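About Zestov

We're a small sewing and soft-toy school on the top floor of the old Luvar building, and we love what we do! Keabetswe Nel opened the doors in April with 7 secondhand machines, a very long cutting table and a kettle. The machines have multiplied since then. The kettle is still the same one.

Our classes are for anyone who wants to make something soft with their own hands. Beginners start with hand stitching (blanket stitch, ladder stitch, a few good knots) and go home with a finished piece after the first evening. From there you can move on to pattern drafting, jointed bears, or our Saturday repair table, where people bring in rabbits with missing ears and elephants that have been through the wash far too many times.

We keep groups small so there's always time to unpick a seam and try it again. A six-week course costs $91, with thread, needles and stuffing included, and you're welcome to bring your own fabric if you have something special put away.

The room has good north light, wide windowsills for sitting on and a wall of felt in 39 colors. Ask about the mustard, we're very proud of the mustard.

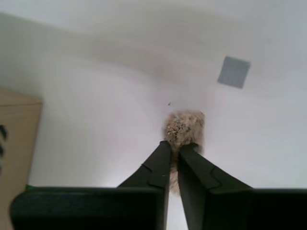
Something small and fuzzy in beige and tan.

Once a year we hang everyone's work in the stairwell and open the building to the street. Last time the Ní Bhriain bakery next door sent up trays of buns, and the Bernau Street choir sang on the landing, which was a squeeze but a lovely one!

New courses are posted on the Classes page as soon as we've set the dates. If you'd like to look around first, come by on any class evening and ring the top bell.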